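Thread about what I have learned from teaching the arm by hand. I promised it to Hacer Karaca in April and now it is 2020-05-22, so I am a little late with it.

1/ The task is simple to say: take the yellow ball from the top of the rover and put it in the cardboard bowl. We call the rover Kika. The black arm does the picking.

2/ First I tried kinaesthetic teaching. You switch the motors to soft mode, hold the arm by the wrist and move it through the task. The software (ours is named Branis) writes down the joint angles.

3/ The problem is my own hand. I push the arm in ways its motors cannot repeat well, so the replay arrives a bit low and knocks the ball. I recorded 56 demonstrations in this way and I kept very few.

4/ Then Tainá Pimentel advised me to try remote control. You move a small leader arm and the other arm copies it. It is slower to learn, but the motors do the real work during the recording — so the data is more true to what they can do.

5/ My first 2 evenings with the leader arm were bad. I closed the gripper too early every time. Please do not give up at this stage, your fingers will learn it.

6/ Now I have 216 demonstrations by remote control. Each one takes up to 421 frames, and I cut the waiting at the beginning, otherwise the robot also learns to wait.

7/ An advice for the start position: stop the gripper beside the ball, just over the plate, and breathe. Then begin. When I started from far away, each approach was different and the training became confused.
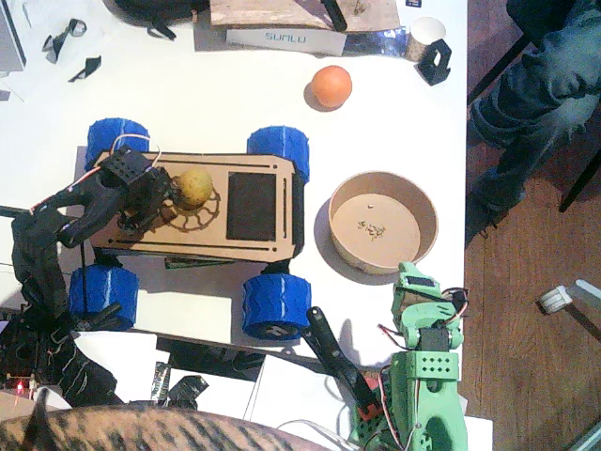 8/ Also move the rover a few centimetres between recordings. I did not do this in the first set, and the arm learned one place on the table and nothing more.

9/ I keep the failed ones in a separate folder. Tainá says that a demonstration where you miss and then correct is worth keeping, and I begin to agree with her.

10/ Next I want to try the orange ball too, with the same settings. If somebody has done this with two objects, please write me how you named your recordings. Mine are a mess.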